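Chapter 12
Serving Ice and Cold Drinks

In this chapter you will learn to

set up a station for cold drinks
choose and hold an ice scoop
fill different kinds of glasses and cups with ice
keep ice clean from the machine to the table

Words to know: scoop, bowl (of a scoop), station, cross-contamination, melt water, stemware

Ice is food. New workers in a kitchen or dining room often forget this, as ice has no smell, comes out of a machine and seems to be only frozen water. Health codes treat it the same way they treat salad or bread. It has to be made from drinking water, kept in a clean container, and moved with a clean tool. A hand, even a washed one, is not a clean tool. Neither is the glass itself.

Chapter 11 dealt with hot drinks, where the heat does part of the work of keeping things safe. Cold does much less. Freezing stops most germs from growing but does not kill all of them, and some will still be there when the ice melts into the drink. For this reason most of the rules in this chapter are about touching: what touches the ice, and what touched that thing before.

Setting up

A drinks station can be very small. At the Podow lunch room, where many of the practice tasks in this book were first tried, the station is one end of a table. The ice goes in the middle, in an open bowl. Glasses and cups stand together on a tray, and a folded cloth is kept to the side for drips. Fill the bowl last, after everything else is in place, so that the ice has less time to melt.

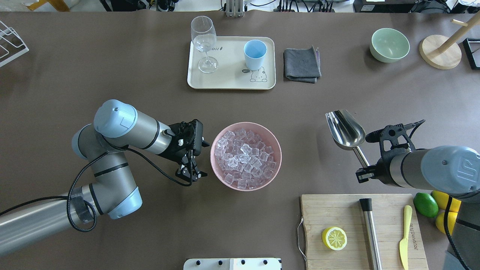
Figure 12.1 Ice in a bowl, with a stemmed glass and a cup on the tray and a cloth beside it.

Use a bowl that is wide enough for the scoop to go in at a low angle. A tall, narrow container forces the server to dig straight down, and knuckles end up in the ice. Heap the cubes a little in the center. When melt water collects at the bottom, pour it off and add fresh ice – do not serve from a bowl that has turned to slush.

Keep the cloth out of the bowl and off the rims of the glasses. It is for the table only.

Stemware and plastic cups are filled differently. Hold a wine glass by the stem and let the cubes slide in along the side, a few at a time. Dropping ice from a height can chip or crack thin glass. If a glass breaks anywhere near the ice, throw out all of the ice, wash the bowl, and start again. Broken glass cannot be seen among clear cubes. A plastic cup will not shatter in the same way, but it tips easily, so steady it near the base.

The scoop

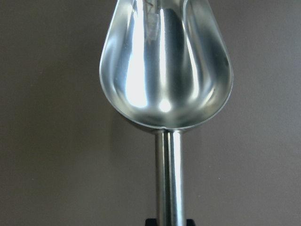 Zinash Gidey

A scoop has two parts, the bowl and the handle. The bowl carries the ice and the handle is for the hand, and the two jobs should never be mixed. Stainless steel is the usual choice in restaurants. It does not rust easily, it can go through a dishwasher, and its smooth surface gives dirt few places to stay. Plastic scoops are cheaper and lighter, but they scratch, and small pieces can break off the lip after long use.

Check a scoop before each shift. Look along the rim for dents and at the place where the bowl meets the handle, as this joint is harder to clean than the open surface. Spots on polished steel may be only dried minerals from hard water, but wash the scoop again anyway.

Between uses, put the scoop in a clean holder or on a clean dry tray. Do not leave it buried in the ice.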